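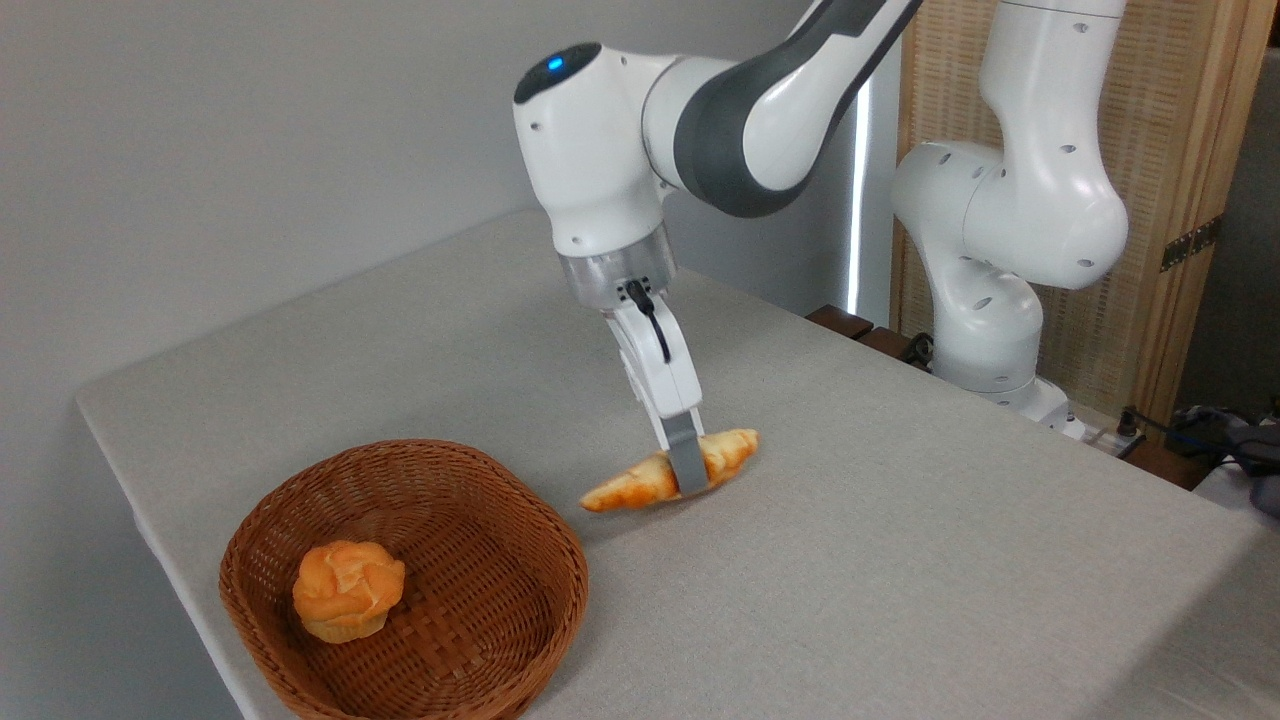

*A robotic arm, its gripper closed around a croissant on a pale grey table.*

# Slides Should Not Be the Record

13th March

It has become normal for public bodies, colleges and mid-sized firms to keep their decisions in slide files. A paper is requested, a deck is supplied, the meeting takes place, and the deck is filed under the date of the meeting. When a question arises later about what was agreed, the deck is opened and read as if it were minutes. In the view of this office, the practice has gone on long enough and should be given up by any organisation that expects its records to be used.

The objection is a limited one. Presentation software is good at the task for which it was designed, and a speaker with a clear argument is often helped by it. Trouble starts when the speaker has left the room. A slide that reads "Phase 2: review options" may have been accompanied by a precise and sensible explanation, and none of that explanation is in the file. A reader who opens it in October must guess which options were meant and whether the review was a proposal or a commitment.

Speaker notes are commonly offered as the answer. They are a partial one at best. Our review of the shared drive at Feren looked at 80 decks marked as final versions of papers to the management board. Notes of more than a single line were present in 6 of them. In several others the notes belonged to an earlier talk and had been carried over when the file was copied. Export to PDF usually discards the notes altogether unless the person exporting has gone looking for the setting, and the PDF is the version most often sent round.

Accessibility should weigh more heavily in this discussion than it does. A slide is a collection of boxes placed on a page, and the order in which a screen reader announces those boxes depends on how the file was built. Where an author has drawn text boxes freely, the heading may be read last. Diagrams assembled from arrows and shapes are frequently announced as a string of unnamed objects. Colleagues who use assistive software have raised these points for years, and the usual reply is that a corrected version can be supplied on request. A colleague who must request a readable version of every paper has been given a second job.

Search is a related matter. Text typed into a slide can be found by most systems; text pasted in as a screenshot cannot, or only unreliably. The Dikis programme lost the better part of a week in establishing which supplier terms had been accepted, and the terms were eventually found in a pasted image on slide 30 of a deck named "update_v4_new". The contents were perfectly clear once somebody had reached them.

It is sometimes said that written papers take too long to prepare. They do take longer, for one person. The time saved by the author of a deck is spent again by each reader who has to reconstruct the missing sentences, and by those who telephone the author to ask. Falcão moved to short written papers for its project board, with a limit of 2000 words and a summary at the head. The first round was uneven, and a number of authors simply pasted their bullet points into a word processor. By the third round the papers had improved, and meetings were ending before the room was needed for something else – a modest gain, though a welcome one.

A fair case can be made against a blanket rule. Design teams work visually and should continue to do so. Training material has its own needs, and a product demonstration set out in paragraphs would serve no one well. Zekberg has argued that its deck templates, which require a full sentence as the title of each slide, produce something close to a written paper in any case. There is merit in the argument, and the templates are better than most. They still leave the reading order to chance and tie the record to one vendor's application, in which fonts are substituted and charts shift whenever the file is opened on another machine.

The following is therefore proposed for adoption at the next policy review:

- Any item requiring a decision should be supported by a written paper, issued before the meeting.
- Slides may be shown alongside it and should be filed as an attachment, clearly marked as such.
- Minutes should cite the paper by title and version, and never a slide number alone.
- Existing decks held as records should be left where they are, with a one-page written summary added when they are next consulted.

The last point will disappoint those who would prefer a full conversion exercise. Converting old presentations into web pages or plain text is slow work, and much of what is converted will never be opened again. Summaries written on demand will cover the files that matter first. The remainder can be considered when their retention periods fall due, under the schedule already in force.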